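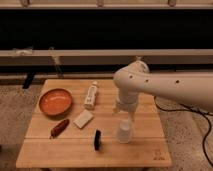
Piyumi Siddiqui

4 Greifervergleich am Tischaufbau

4.1 Zweck und Geltungsbereich

Dieser Abschnitt regelt die Einrichtung und Durchführung von Vergleichsversuchen mit den Greifern Fandance und Casance. Er richtet sich an eingewiesenes Personal des Labors Filtby. Die mechanische Montage des Arms ist in Abschnitt 2, die Inbetriebnahme der Steuerung in Abschnitt 3 beschrieben. Beide Abschnitte müssen vollständig abgearbeitet sein, bevor mit dem Vergleich begonnen wird.

Verglichen werden Greifer, die am selben Arm, mit derselben Steuerungssoftware und an denselben Gegenständen betrieben werden. Ergebnisse, die an unterschiedlichen Armen gewonnen wurden, dürfen nicht in ein gemeinsames Protokoll übernommen werden.

4.2 Arbeitsfläche vorbereiten

1. Tisch ausrichten und auf festen Stand prüfen. Auf Teppichboden ist die Prüfung nach dem Verschieben des Tisches zu wiederholen.

2. Tischplatte trocken abwischen. Reinigungsmittel, die einen Film hinterlassen, sind nicht zulässig.

3. Armkabel seitlich neben dem Tisch nach unten führen. Das Kabel darf nicht auf der Tischplatte aufliegen und muss in jeder Armstellung ausreichend Spiel haben.

4. Raumbeleuchtung einstellen und während einer Versuchsreihe nicht mehr verändern. Gedämpftes, warmes Licht ist zulässig, sofern es für beide Greifer gleich bleibt.

5. Arm in Wartestellung fahren. Der Greifer hängt dabei senkrecht über dem Tisch, die Finger sind geöffnet und berühren keinen Gegenstand.

VORSICHT: Quetschgefahr. Während der Fahrt in die Wartestellung darf sich keine Hand über der Tischplatte befinden. Der Not-Halt muss für die bedienende Person ohne Schritt erreichbar sein.

4.3 Gegenstände auslegen

Die Gegenstände unterscheiden sich in Form, Oberfläche und Lichtdurchlässigkeit. Für die Grundreihe wird folgende Belegung verwendet:

Schale, rund und flach, orange: hinten links, nahe der Tischkante
Flasche, weiß, röhrenförmig: hinten in der Mitte, aufrecht
Block, weiß, rechteckig: vor der Flasche, flach und leicht schräg
Länglicher Gegenstand, dunkel rotbraun: links vor dem Block, diagonal liegend
Kleiner Gegenstand, schwarz glänzend: vorn nahe der Mitte, aufrecht
Becher, durchscheinend: rechts neben dem schwarzen Gegenstand, im Bereich des Greifers

1. Zuerst die Schale aufstellen. Sie ist der größte Gegenstand und dient als Bezug für die übrigen Positionen.

2. Stehende Gegenstände aufstellen, danach die liegenden auslegen. Zwischen benachbarten Gegenständen muss der geöffnete Greifer absenken können, ohne einen zweiten Gegenstand zu berühren.

3. Referenzaufnahme mit der fest montierten Kamera anfertigen und unter der Versuchsnummer ablegen.

4. Vor jedem weiteren Durchgang die Belegung mit der Referenzaufnahme abgleichen und Abweichungen von Hand korrigieren.

HINWEIS: Der Becher stellt an die Bilderkennung die höchsten Anforderungen. Durch den unteren Teil ist die Maserung der Tischplatte schwach zu erkennen, und der Kontrast zum hellen Holz ist gering. Wird der Becher nicht erkannt, ist zunächst die Belichtung der Kamera zu prüfen. Ein Nachführen des Arms von Hand ist in diesem Fall nicht gestattet - der Durchgang wird als nicht erkannt gewertet.

4.4 Durchgang ausführen

1. In der Steuerung das Profil des montierten Greifers laden. Das Profil enthält Öffnungsweite, Schließkraft und Werkzeugmittelpunkt.

2. Zielgegenstand auswählen und Durchgang freigeben.

3. Bewegung beobachten. Bei unerwarteter Berührung den Durchgang sofort anhalten.

4. Nach dem Schließen der Finger wird der Gegenstand angehoben, 3 Sekunden gehalten und an derselben Stelle abgesetzt.

5. Ergebnis eintragen. Zulässig sind die Einträge »gegriffen«, »verloren«, »verfehlt« und »nicht erkannt«.

6. Arm in Wartestellung zurückfahren und Belegung nach 4.3 wiederherstellen.

Je Greifer und Gegenstand sind 18 Durchgänge vorgesehen. Angehaltene Durchgänge werden mit Begründung vermerkt und wiederholt, zählen jedoch nicht zur Auswertung.

VORSICHT: Stehende Gegenstände können bei seitlicher Berührung kippen und vom Tisch fallen. Herabgefallene Teile erst aufheben, wenn der Arm stillsteht und die Freigabe zurückgenommen ist.

4.5 Greifer wechseln

1. Arm in Wartestellung fahren und Antriebe abschalten.

2. Greifer mit einer Hand abstützen, Verriegelung lösen und Greifer nach unten abziehen.

3. Kontaktflächen auf Schmutz und Beschädigung prüfen.

4. Zweiten Greifer ansetzen und verriegeln. Der Sitz ist durch leichten Zug nach unten zu prüfen.

5. Zugehöriges Profil laden und Kalibrierfahrt starten. Die Kalibrierfahrt umfasst 8 Stellungen und darf nicht unterbrochen werden.

6. Einen Probedurchgang am weißen Block ausführen. Er wird nicht gewertet.

HINWEIS: Wird nach dem Wechsel das bisherige Profil weiterverwendet, stimmt der Werkzeugmittelpunkt nicht. Die Finger können dann auf die Tischplatte aufsetzen.

4.6 Protokoll und Freigabe

Das Protokoll enthält Versuchsnummer, Greifer, Profilstand, Referenzaufnahme und sämtliche Einzelergebnisse. Es ist von der bedienenden Person zu unterzeichnen und Hanane Bennani zur Prüfung vorzulegen. Änderungen an Schließkraft oder Geschwindigkeit innerhalb einer Versuchsreihe bedürfen der vorherigen Zustimmung von Nuwan Cassim.

Rohdaten und Aufnahmen verbleiben im Versuchsverzeichnis des Labors. Zur Störungsbehebung siehe Abschnitt 7.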